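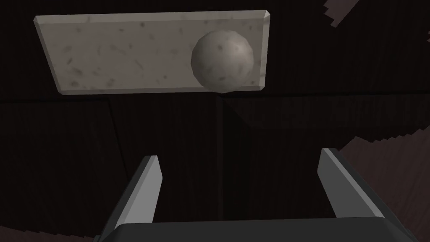

Stone slab and ball, both speckled. Computer rendering.

Borkora Quarry Town Archive
Second progress report to the Trelwood Fund
2023-04-11
Prepared by Pao-chu Fu, project lead

Where we stand

The grant period is a little past the halfway mark and the archive has moved indoors, which your program officer will remember was the main item of suspense in the last report. We now have two rooms on the second floor of the old Jirnov school, with a door that locks and a radiator that has opinions. The quarry company's pay ledgers came over from the fire station in November. They had spent nineteen years under a hose rack. Most of them are in better condition than the hose rack.

The plan you funded had four parts: catalog the company papers, scan the photographs, record interviews with people who worked the quarry or grew up next to it, and put on a small exhibit in the library. The first is ahead of schedule. The second is on schedule. The third is behind, for reasons that do us no credit, and the fourth has become larger than intended without anyone deciding that it should.

Company papers

We have cataloged 663 items. The proposal promised 200 by this point, so I would like to claim extraordinary productivity, but the proposal assumed every item would be a ledger, and a good many are single-sheet memos from the office to the cutting sheds. These go quickly. A typical one reads, in full, "Whoever has the long ladder, bring back the long ladder." There are eleven memos about the long ladder, spread over six years, and the tone declines.

The pay ledgers are the real prize. They run from 1911 to 1958 with one gap, and they give each worker's name, shed, hours and deductions. The deductions are where the history is. Men were charged for broken wedges, for coal, for rent, and in one case for "singing, second offense." We have asked in town about the singing. Three families have claimed him as a grandfather.

The gap covers most of 1936, the year of the strike. It is possible the ledgers were lost in the move to the fire station. It is also possible that someone had them lost a good deal earlier. We have written to the company's successor firm, whose reply thanked us for our interest in countertops.

Photographs

The scanning is being done on the flatbed we bought with your first payment. The target for the full grant period is 3000 images, and at the present pace we will reach it in the last month, provided the flatbed stays well. It has started making a noise on the return pass. The manufacturer's help line suggested turning it off and on, and the noise is now different.

Most of the pictures came in after the notice in the church bulletin. People brought shoe boxes, cookie tins and a bowling bag. We scan while they wait if they are nervous about leaving things, and we have learned to budget time for the conversation, which runs longer than the scanning. Identification is going slowly. Quarry crews were photographed in rows, in hats, in strong sun, and a row of squinting men in hats will produce as many names as there are people looking at it. Where two families disagree we record both names and let them sort it out at Thanksgiving.

One correction to the first report. I described the large panorama from the Peng estate as showing the east pit in 1924. It shows the west pit. I have heard about this from four people, one of whom pulled over to tell me.

Interviews

We planned twenty-four interviews by this date and have completed thirteen. The trouble was partly weather and mostly me. I scheduled a full run of sessions during deer season, in a county where this is roughly like scheduling a wedding in a tornado shelter, and then lost several weeks apologizing and rebooking.

The thirteen we have are very good. The shortest is nineteen minutes, from a retired derrick operator who answered each question and then stopped. The longest took two afternoons. The women who kept the boarding houses, or whose mothers did, have turned out to be the best source on wages, debts, injuries and who was really in charge of the sheds. Our question list asked them about cooking. We have rewritten the question list.

Transcripts are being typed by hand after a short trial of automatic software. The software rendered "feathers and wedges," which are the tools for splitting stone, as "fathers and wages" throughout. I was sorry to let that go.

Ten sessions are booked for the next two months. None of them falls in a hunting season, a first communion weekend or the week of the fire company's chicken barbecue. I have checked all three calendars.

Exhibit

The library offered us one display case in the lobby. It then offered a second case and the wall between them, and then the reading room for six weeks, after the model railroad club had a disagreement with itself. We said yes each time. We now have a whole room to fill and a budget that was drawn up for one glass box.

The exhibit will follow a block of stone from the pit face to the rail siding, with the memos, ledgers and interview excerpts placed along the way. The long ladder correspondence gets its own panel. Several visitors have asked whether there will be something for children to do, and the current answer is a rubbing table with paper and crayons.

Money

Spending is within the approved budget on every line but one. Archival boxes cost more than quoted, and we covered the difference from travel, which was underspent because the people we need to see live within a short walk of the school.

We are asking permission to move $2000 from the equipment line to the exhibit line. It was set aside for a second scanner. Given the noise described above, you may feel this is brave. If the request is approved, the money will go to printing, mounts and the rental of lights for the reading room, whose present fixtures make everything in it look like evidence.

Next period

Finish the company papers through 1958. Complete the ten booked interviews and book the rest. Open the exhibit. Write again to the countertop people, by certified mail. The radiator is the school district's responsibility and has been reported; a man came, listened to it for a while, and said he would tell someone.

The itemized expense sheet and the list of completed interviews are attached separately. The signed consent forms are on file in the first room, second cabinet, and can be copied on request.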